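How do I clean a quilted mattress top without making it too wet?

Posted in Bedroom and Laundry, 208 views

Érica Aguiar
Hello to all. I moved to Vastport in December and I bought a new mattress, model Gilbert, from the shop Parell. It has a white quilted top and a dark gray border. I drank tea in bed on Wednesday and now there is a yellow mark near the edge. The label says only "do not soak". I have a spray bottle and some white cloths. Must I spray the mattress directly, or first the cloth? And do I need to take the plastic off the bed base before I start?

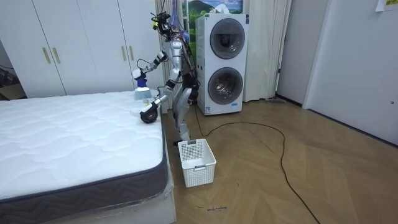 Spray bottle and white cloth at the edge of a quilted mattress top.

veltthorpe_home
For tea I use cool water with a little dish soap, 2 drops in a small bottle. Spray the cloth, press it on the mark and lift. Do not rub, the stitching can become fuzzy. If you prefer to spray the mattress, give one light mist and press with a dry cloth immediately. Afterwards go over it with a cloth with plain water, and leave the bed without sheets until the top is fully dry. With my mattress it took almost 2 days, but my room is cold.
About the plastic: for this small cleaning it can stay. Later I would remove it, because moisture can stay under it.

Parkside137
just put a mattress protector on top and forget it

Érica Aguiar
Thank you, I will try the cloth method this evening. A protector I have already ordered, but it did not arrive yet. Is white vinegar also safe for the gray border, or only for the white part?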